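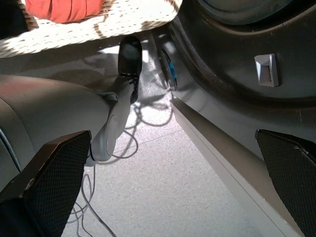

Wicker basket in the sun, with the folded orange-red cloth on top

Search home and laundry topics Go

Mesh sports clothes keep catching on a wicker laundry basket

posted by bluelaundry, Bretwood

I have a white wicker basket next to a black front loader and I use it for everything, sports clothes included. The weave is tight, but the ends of the strands have started to poke out on the inside near the rim. My gym things are mostly a blue knit with black mesh panels, and the mesh keeps getting pulled. I bought two pairs of shorts in March and both already have little loops standing up along the side.

I have tried turning them inside out before they go in. It helps the blue part but the mesh still catches when I pull something out from the bottom of the pile. I don't want to get rid of the basket. It fits the space and I paid more than 172 for it.

Two things I would like to know. Is there a way to smooth the inside of the basket, or do I have to line it? And can the loops be fixed, or do I leave them alone? Please no suggestions to buy a plastic hamper, I had one and it cracked.

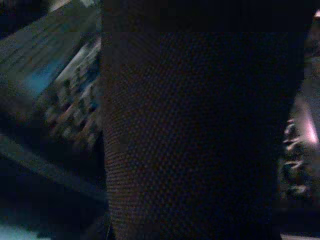
marlin_street_laundry

Line it. Sanding wicker never lasts, the ends lift again after a few months. Any plain cotton will do. I used an old flat sheet and it took me an evening.

Measure the inside at the rim, not the base, most of these get wider toward the top. Cut the cloth so it folds over the rim by 8 inches, and run elastic through the hem so it grips on the outside. Don't staple it. A staple will pull your mesh worse than the wicker does.

If you don't sew, Işık sells ready-made drawstring liners. Mine was 17 dollars. It was a bit deep for my basket so I folded the bottom under. It goes in the wash with the towels.

Loops: do not cut them. Cut a loop and you have a hole.

bluelaundry (asker)

Thanks. I have a sheet I can use. What do I do about the loops if I can't cut them? They are on the black part, next to the blue.

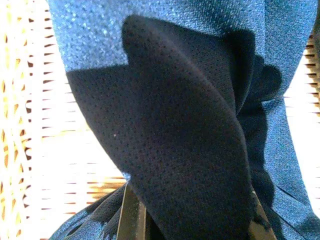 Fixing pulled loops in mesh

posted by oldpeg193

You push them back through to the wrong side. I coach kids and see a lot of mesh.

1. Lay the panel flat on a table with a light behind it if you have one. Black mesh is hard to see into.
2. Stretch it a little each way with your fingers. Small pulls will go back in by themselves.
3. For the ones that stay up, put a thin needle through from the inside, right beside the loop, with a bit of thread in the eye. Catch the loop in the thread and draw it to the inside.
4. Stretch again.

Wash them in a net bag, cool, and zip up anything with a zipper before it goes in the same load. No fabric softener on sports knits. I use the Clolico liquid, half a cap.

For the basket, snip the loose ends flush with nail clippers before you put the liner in. Run an old nylon stocking around the inside over your hand and it will snag wherever you missed one.

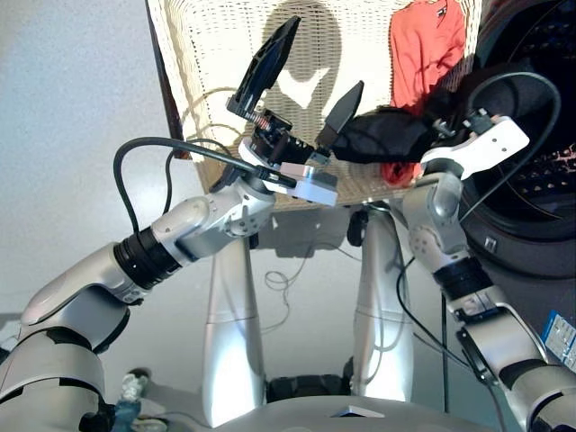 Black cloth just above the rim of the basket, front loader to the right

tess_in_plomano

just throw the shorts straight in the machine and skip the basket?? thats what i do. leave the door open a crack or it will smell

bluelaundry (asker)

I only run it twice a week, so they would sit in there for days. Going with the sheet and the nail clippers. The stocking test found a lot of ends I hadn't seen, mostly in the corners. I got most of the loops back through with the needle. One has a broken thread and I am leaving that one.

Related topics
Wicker basket smells musty after summer
Can you paint white wicker without it flaking
Front loader leaves gray marks on light towels
Best stitch for a stretchy waistband
Net bag zipper keeps opening in the wash
How to get creases out of sports jerseys without an iron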